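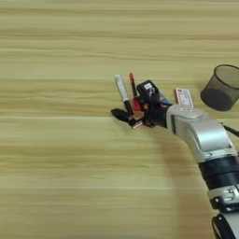 Lilletti (poster workshop)

Lilletti was a small printing workshop in Follendale, known for lithographed posters, showcards and shop bills. Active mostly between the wars, with a shorter and less interesting spell afterwards. Its posters for seaside concerts, seed merchants and agricultural shows are the ones collectors look for. The original designs, mostly gouache on paper, are much scarcer than the printed sheets.

Name

Not a family name, as far as anyone has found. Early bills give "Lilletti Art Printers", later ones only "Lilletti, Follendale" in the bottom margin. Older dealers' lists sometimes have "Liletti" or "Lilletty". Neither spelling appears on a printed sheet.

History

The workshop opened in the back half of a former seed warehouse on the canal side of the town. First work was labels and price tickets. Posters came after it took over the presses and stones of Heitmann, a label printer in the same street that was closing down. Several Heitmann draughtsmen stayed on, and the early Lilletti sheets look a lot like Heitmann labels made large: heavy border, lettering in an arch, fruit or flowers at the corners.

The style loosened fairly quickly. Borders went, backgrounds became flat colour. By the time of the first concert posters the workshop was using a plain sloping capital that turns up on nearly everything afterwards, and is often the quickest way of telling an unmarked sheet.

Trade fell off when the seed merchants moved to photographic catalogues. The workshop went over to offset printing after the war, dropped most of its poster work and printed stationery until it closed. Some of the stones were ground down and reused, others went for paving. A few are set in the yard wall of the old warehouse, too worn to read.

Working method

Designs were made in gouache at a quarter of the printed size, on a cheap cream paper that has browned badly in most surviving cases. Pencil squaring is normally visible under thin areas. Notes to the printer in the margins, usually colour mixes, occasionally a complaint about the client.

The design was squared up and redrawn on stone by a separate draughtsman, one stone for each colour. A limit of 5 colours for ordinary jobs, black included. Green was very often got by printing yellow over blue, which accounts for the slightly dirty green of the show posters. Where the two stones were out of register there is a thin blue line down the left side of leaves and hats.

A normal run was 500. Small towns and single concerts took 300. The largest recorded order, 3,000 copies of a showcard for the Zalteck soap company, was shared out with another printer, and the two halves can be told apart by the pink, which is colder in the sheets not done at Follendale.

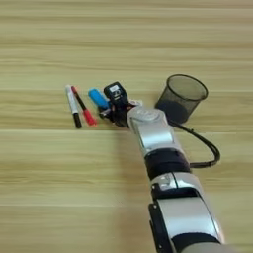
Markers with black and red caps on a table.

Subjects

Concerts and pier shows. Mostly musicians in silhouette against a single colour. Text kept to the lower third so that dates could be overprinted locally, and copies without overprint are common.

Seed and garden. Oversized vegetables, a small figure somewhere for scale. The best known is the "Marrow Cart", a boy asleep on a striped marrow being pulled by two grey horses.

Agricultural shows. Less admired, the prize animals tend to be stiff. Breed societies are thought to have insisted on it. The January poultry show bills are an exception, very free, almost no outline.

Soap and household goods. Chiefly Zalteck. Crates, towers of boxes, a woman in a yellow apron who recurs.

Artists

Hardly any of the posters are signed. A monogram of a small bird inside a square is found on some concert designs and has been given to various hands without much evidence. The wages books do not survive, so attributions rest on style and on the handwriting of the marginal notes. Ghazal Mohammadi, in her catalogue of the workshop's drawings, sorts the designs into hands by letter and leaves them unnamed. Her Hand C covers most of the seed posters including the "Marrow Cart". Auction houses now generally follow her letters, though older attributions still get repeated in sale descriptions.

Marks and stamps

Printed sheets carry the imprint at lower left, sometimes trimmed away when a poster was framed. Gouaches from the workshop's own stock have an oval stamp in violet ink on the back, "Lilletti" over a job number. The stamp was apparently still in use during the clearance of the building, and its presence is no help with dating. A rectangular black stamp is also met with. Its status is disputed and most catalogues simply record it.

Collections and sales

The largest group is in the Follendale town museum, which has the printed posters but only a handfull of designs. Most of the gouaches went through the trade in mixed lots, rarely described properly. A folder of concert designs was sold in May 2021, mounted on board, several with the oval stamp, and was split up between buyers. Condition is usually given as fair. Fold lines, pinholes, browning, some flaking in the whites.

Later reprints of the "Marrow Cart" exist on glossy paper. No imprint, and the horses are noticably bluer.

See also

Heitmann (label printer)
Zalteck showcards
Follendale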